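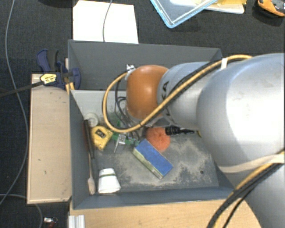 Maintained by Margit Sundqvist, with corrections from Masanobu Imai (most of them deserved)
Last touched in April

Nygård cell: setup, care and repair

This is the README for the Nygård cell, the bin-picking station at Estesetti. It covers the arm, the bin, the cables and the things that go wrong with all of them. It does not cover the grasp planner, which has its own README, written by Alvar Dahlgren in a much better mood.

If you only want to start the cell and go home at a normal hour, read "Starting up" and "Cables" and skip the rest. Everyone skips the rest anyway.

What is in the cell

One silver arm, entering over the bin from the right as seen by the overhead camera. All directions in this file are camera directions. Left means left in the camera view, even if you are standing on the other side of the bench and it is plainly your right. We tried it the other way for a month and Borghild Wikström still has the bruise.

One gray open-topped bin, clamped. The clamp is the dark navy one with the yellow label, and it lives on the upper left edge. It is part of the calibration, whatever it looks like. Please do not borrow it to glue a chair.

One controller, running the Vavoreck cell software, build 3358. Build 3803 is out and has a nicer status page. It also changes the sign of the wrist offset. We will upgrade when somebody has a free afternoon and a strong stomach.

Starting up

1. Look at the cell before you switch anything on. Look at the bin, the clamp and the cable loop, in any order you like, but with your eyes and not through the status page.
2. Push down on the clamp handles. If they move, tighten them and recalibrate. If they don't, carry on.
3. Power the controller, wait for the green light, then release the brakes from the pendant.
4. Run "home slow". There is also a "home fast". It was written for a demo and should have been deleted after the demo.
5. Run the bin check. It touches the far wall, the left wall and the near wall, and reports an offset for each. Anything over 3 mm means the bin has walked, and you are back at step 2.
6. Load the bin and start the job.

Cables

The thick yellow-tan cable is the one you will be repairing. It leaves the arm near the small connector by the orange-brown cap, swings out left over the bin, and comes back diagonally across the arm. The loop looks far too generous. Ulla Aasen once shortened it into something very tidy, and the wrist pulled the connector off on its first full turn. Leave the loop alone.

The black cable runs alongside it on the silver link, and one white tie near the top holds the pair. The tie should be snug enough that the cables don't slide, and loose enough that you can turn them with two fingers. Cut it and fit a new one whenever you have had the connector off. Reusing a tie saves nothing and costs an evening.

The wide off-white strap on the big joint carries the black and yellow bundle farther down. Check it by hand with the brakes on. If the strap has crept toward the lower arm, slide it back before you tighten it. Tightening it where it stopped just teaches it the new spot.

When the wrist drops out in the middle of a job, try this before you blame the software:

Stop the job and set the brakes.
Press the connector home. A surprising share of "driver bugs" end here.
Flex the loop gently where it leaves the connector while watching the signal. If it flickers, the cable is broken inside the jacket and needs replacing.
If it holds steady, go ahead and blame the software.

Spare cables are in the Kukix cabinet. When you take the last one, order more. A sticky note saying "last one!" has never placed an order.

Loading the bin

The load is mixed on purpose. The current one includes a fuzzy coral-orange ball, a box with a blue top, a white tapered cup, a yellow thing of the tape-measure family, a wooden stick with a paddle end, and a green piece like a circuit board with thin dark wires above it. Tip your own load in and leave it where it falls. If you find yourself arranging things so the arm has a fair chance, step away from the bin.

Notes on particular kinds of object:

Long tools tend to end up leaning along a wall. The planner dislikes this and will approach from the middle with great optimism. Keep the speed low for the first picks.

Thin wires snag. Check the gripper by hand after each job that had wires in it. Alvar's filter drops most wire grasps, and "most" is his word.

Fuzzy things read as larger than they are, so the first grasp closes on fluff. The retry usually gets it.

Cleaning

The pale, dusty residue on the bin floor builds up in patches and confuses the depth reading, which then reports a shallow object where there is only dirt. The arm will try to pick up the dirt. It will try 15 times before it gives up, because that is the retry limit, and it will log every attempt with a straight face.

Empty the bin, vacuum the floor, wipe it with a damp cloth and let it dry fully. No solvent. Leave the bin clamped while you do all this, even though lifting it out would be so much easier. That is how the bin walks.

The arm gets a dry cloth. The upper side of the big joint is shiny enough to throw a bright reflection, and polishing it helps no one but the reflection.

The carpet around the bench collects small parts. Sweep by hand before you vacuum, and mind the thin gray cable to the left of the wooden board. It looks like litter and behaves like a cable.

Known problems

Bin check fails on the left wall only. That wall slants, and the probe sometimes skates. Run it again. If it fails twice, believe it.

Arm stops above the bin with no error. Look at the pendant. Somebody has leaned on it.

Wrist offset is mirrored after a restore. You have restored a 3803 config onto 3358. See above, under strong stomach.

Changes

Retry limit lowered to its present value. It used to be unlimited, which we learned overnight.
Strap on the big joint replaced with a wider one (Ulla).
Directions in this file rewritten to match the camera (Borghild, firmly).
"home fast" still not deleted.

Questions go to Margit before lunch and to Masanobu after it. If the arm is making a new noise, come and get either of us at any hour, and leave it switched off until we've heard you do the impression.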